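Benkirane Reuse Store
Progress report to the Vedon Fund
12/03/2021

Prepared by Rizal Lau

Work since the last report has been mainly on the sorting of used work gloves and the condition of the bins. The grant covers both, and spending is within the budget agreed in December.

We received 181 items from the Pukness depot in this period. Most were gloves, with a few aprons and sleeves. Of these, 60 have been passed as fit for reuse and sent to Ciltex for washing. The others are either waiting for a second check or have been set aside for rag. Odd gloves are kept until the end of each quarter in case the other hand comes in.

Jiahui Ye has rewritten the sorting sheet. It now asks for the state of the cuff, the palm and the fingertips separately. Gloves with split seams at the fingers are no longer sent for washing, as they came back worse and we were paying for them twice. 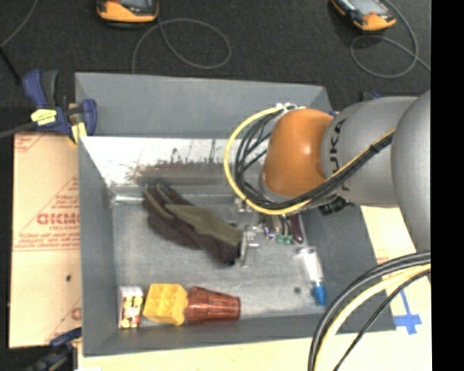

The large grey bins are still in service but are showing their age. The inside walls are scuffed, with reddish-brown marks on the far side and a whitish worn strip above them. Dark gloves are harder to pick out against a marked surface, and we would like to have the insides cleaned back and recoated. We have one quote so far and have asked for another. The marks have not been tested, so we cannot say yet whether they are rust or dirt from the gloves.

Two items from the original plan are behind. The labels for the outgoing sacks have not been delivered, and the shelving by the back door is on hold until the floor there has been levelled. Neither affects the sorting.

For the next period we plan to:
Clear the second-check pile
Recoat 3 bins if the quote is accepted
Agree a price with Ciltex for the next 18 loads

Receipts are attached separately. Questions on the figures should go to Jiahui Ye.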